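Gillavgate notebook
Filed under: Workshop diary, Equipment and money

Tuesday, late

Spent most of the day in the simulator with Zhenhua and the rest of it on the budget sheet. I had hoped to have the gripper question closed before supper. It is still open, but the sheet is in better shape than it was this morning.

The plan is the same as last week. We run the cup jobs on screen with the gripper we think we want, and we don't order anything until the runs tell us what size and what fingers to ask for. Two views from today, both with the plain brown table: 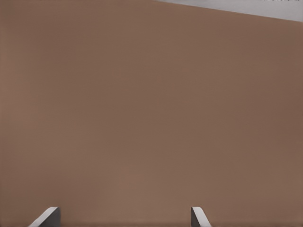
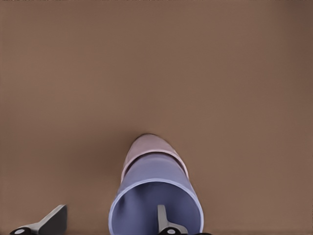 Fingers open over bare table in the first one, and in the second the cup on its side with one finger inside the mouth and the other outside.

What the gripper has to do

The second view is the one I kept going back to. If one finger goes in the cup and one stays out, then all we pinch is the wall. That changes what I should be asking the suppliers. I had been writing to them about the widest opening, on the idea that we would close around the whole cup. For a wall grip the opening matters a lot less. What matters is how thick the finger is at the tip, how far it can reach in past the rim, and how softly it can close.

Zhenhua thinks we should plan for both grips and pay for the wider model. I think we should pick one. We went back and forth on it through lunch and I wrote down both prices so we could stop talking about it.

The two quotes

Skaris came back first. Their gripper is the cheaper of the two and it comes with one set of fingers. Spare fingers are extra, and they are sold in pairs. Delivery is 7 weeks from the order. The mounting plate is not included, which I only found on the second page.

Drelora costs more, but the plate and the cable are in the price and they will cut fingers to a drawing if we send one. They want 50 percent up front. That is a problem for March, when the rent and the insurance both come out. I asked if they would take less and have not heard back.

When I put the plate, the cable and two spare pairs on the Skaris side, the gap between the two comes down to $314. I did the sum again after dinner and got the same number. That is small enough that I don't want price to decide it.

What is not on either quote

I started a separate list for the things we always forget:

- a stand or clamp for the arm, unless we use the old bench
- shipping, and the fee for a delivery with a lift gate
- an electrician for the outlet by the back wall
- cups, a lot of them, in more than one size
- rubber or something like it for the fingertips
- Zhenhua's time, which we have never put a number on

The outlet is the one that worries me. Last time the electrician's bill was bigger than the part we needed him for. I left a message with the same man and asked for a price in writing.

Haworth called at four about the used arm. It is still for sale and they will hold it until the end of the month. It has had 3 owners, counting them. I asked for the service record and they said they would look for it. I'm not putting it in the sheet as a firm number until I have read that record. If the joints need work, a new one might cost us less over two years.

For tomorrow

Zhenhua will set up the runs with the cup standing upright, and then on its side with the mouth turned to the left and right. I want to see how the fingers have to come in each time before I send Drelora a drawing. He also wants to try a thinner finger. I said fine, as long as he saves the old one.

I need to write to Skaris about fingertip thickness, get the plate price confirmed, and move the rent line to the right month on the sheet. I also owe Mārtiņš an answer about whether we can share the shipping with his order.

Went up at eleven. Left the sheet open on the desk.

Comments

Mārtiņš Vasiliauskas
No rush on the shipping, my order doesn't close until next week. Ask Drelora if the custom fingers come with a second pair. Mine didn't and I had to pay the setup charge again.

benchtop_ray
I'd go for the wider one. You say cups now but it will be jars by summer.

Zhenhua Kang
For the record I also said jars.

L. in the valley
Did Haworth ever find the service record? We looked at an arm from them too and are still waiting on ours.

Recent entries
Clearing the back wall
What the first arm cost us in a year
Notes from the phone call with Skaris
Bench or stand
Moving the rent line, again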